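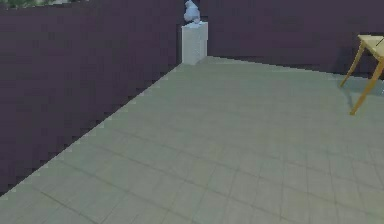 Purple walls, grey-green floor tiles (computer render)

Subject: Re: [Numurcombe supporters] Selling our best bowler for peanuts

Evening all,

Sorry for the long one, but I read this over my tea and couldn't leave it alone.

> I don't see why everyone is so upset about Leclerc going to
> Grirureck. He had one year left, he wanted more money and we
> haven't got it. Five good seasons, thanks very much, off you go.
> We can find another opening bowler. They're not that rare.

Well, they are round here! I've been watching Numurcombe since the days when the scoreboard was a bloke on a ladder, and I can think of two opening bowlers in all that time who made batsmen properly nervous. Leclerc is one of them. He took 52 wickets last season, and plenty of those were top-order batsmen on pitches that were doing nothing at all.

What gets me is the timing more than the money. The club could have sat down with him in May, when he'd had that quiet spell and (I'm told) would have signed for a small rise and a better winter job. They said they'd wait and see how the summer went. Then he went and had the summer of his life, Grirureck came sniffing, and suddenly we were bidding against a club with twice our gate and a shiny new sponsor in Ulto. We were never going to win that.

I do take the point about his age and his knee. A long contract for a fast bowler is always a gamble, and if we'd given him five years I'd probably be on here moaning about that too – my wife says so anyway. But a two-year deal? I'd have done that without blinking.

> And the young lads will get a chance now, which is what you lot
> are always asking for.

Fair, and I hope they do. The tall left-armer from the seconds looked lively against the students, although he does bowl two bad balls an over and the good sides will put those away. I'd have liked him to have a season at the other end from Leclerc first. You learn a lot just standing at mid-off listening to someone like that grumble.

Anyway, the fixtures have us away to Grirureck second game in, so he'll be steaming in at our openers before the grass has dried out. I've got room for two in the car if anybody wants a lift. I'm leaving from the ground at 9.40 and I'm not waiting for stragglers this time. Bring a flask, their tea is dreadful.

Cheers for now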